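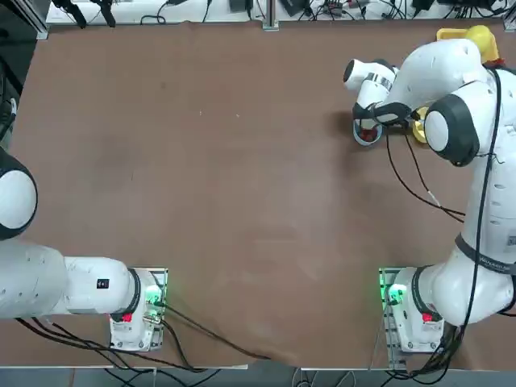
Two-arm student project, right gripper keeps missing the cup rim. Calibration or training data?

Posted in Student Robotics Help, May 2023

Senior project, team of four, demo coming up way too fast. Two arms bolted to one table, two-finger grippers, small cups and bowls plus some fruit. Left arm is fine. Right arm comes down over the cup and is off by a finger width, always toward the far side of the table. Not random. Same miss every time.

What we tried so far:
re-homed both arms, twice
swapped the gripper fingers
retrained on 400 demos instead of 50 (better on bowls, cup no change)
yelled at it

Arms run off the Drillis controller, the policy is our own code. Advisor says get more data. I think somethings off in the mounting but I can't prove it, and taking the plate off costs us a whole afternoon. Anyone seen this?

Mitali Liyanage

dalerex_dan

more data. we had like 1000 demos by the end and it just sorted itself out

benchrat

Don't collect anything yet. Same miss, same direction, every time = geometry. If it was a data problem you'd see it wander.

Do this first, takes 20 minutes. Put a strip of tape on the table, mark a cross. Drive the right arm to the cross by hand, write down what the controller thinks the position is. Do four more crosses spread out over the table. Then same thing with the left arm on whichever ones it can reach. If the right arm is off by the same amount everywhere, your base offset is wrong in the config. If the error grows the farther out you reach, the base is rotated a bit on the plate. We had that in February, one bolt not snug, and at full reach it was huge.

Then look at the wrist camera. Ours is on a little bracket with two screws and the bracket creeps. Save a picture from it at a fixed pose with one object you don't move, every morning, and compare to the day before. 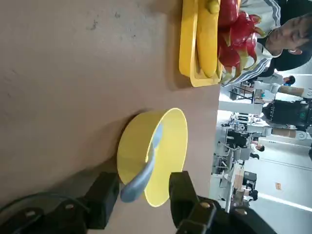

For the object pick something with a clear round edge and tape down its spot. Easy to see a shift when the rim doesn't line up with yesterdays. Also check the cable going to the gripper, if it pulls tight when the arm reaches out it can drag the wrist over. Leave slack, and tie it back near the elbow so it doesnt snag.

One more thing, if you do find a bad offset, your old demos for that arm may be no good. Depends whether you saved joint angles or table positions. Joint angles you can usually keep if the base offset was just a number in the config. Table positions, run them through the correction and replay ten or so before you trust them. We had 635 saved and kept most.

Mitali Liyanage

Did the crosses. Error grows with reach, so rotation. Taking the plate off tomorrow after class. We saved joint angles AND positions so will try both. Thanks, will post what we find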